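Drana Cable Guard Set for two-arm workstations
Sold by Flismont, Eltville
Article 1,207

Important notice for owners of the first version

In May we received reports of a fault with the first version of this set. When the wrist turns far and the elbow is bent, the gripper cable can be pulled tight over the collar. The small wires inside then break one after another. The gripper loses its signal for a moment and can open by itself – with a heavy part in the fingers, this is a safety matter.

Misaki Fukuda from our service team repeated the fault on a Katayama test cell. The first signal loss came after around 3,000 wrist turns. The outer jacket of the cable still looked good, so a check by eye alone is not enough.

Please stop the arm and switch off the power before you touch the cables. Then move the wrist slowly by hand to both ends of its range. The cable must keep a free loop at every position. If it becomes straight, do not use the arm with parts until the new collar is mounted.

Look also at the zip ties. On a motor assembly job, with stator and other motor parts on the table, the cables run back from the gripper over the forearm and are bundled at a black collar. A tie that is pulled too hard at this point holds the cable like a clamp.

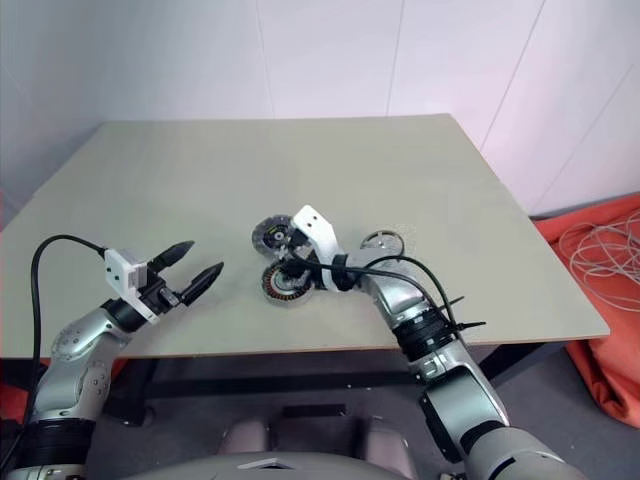
What is in the new set

4 collars with a wider channel
1 gripper cable, 300 mm longer than the old one
Soft straps, which replace the zip ties
Printed mounting guide

Exchange

Owners of the first version receive the new set free of charge. Please write to the Flismont service desk with your article number and the number of arms. Do not repair the old cable with tape. Used cables can be sent back to Eltville in the same box, and we will test them.

Delivery time: two weeks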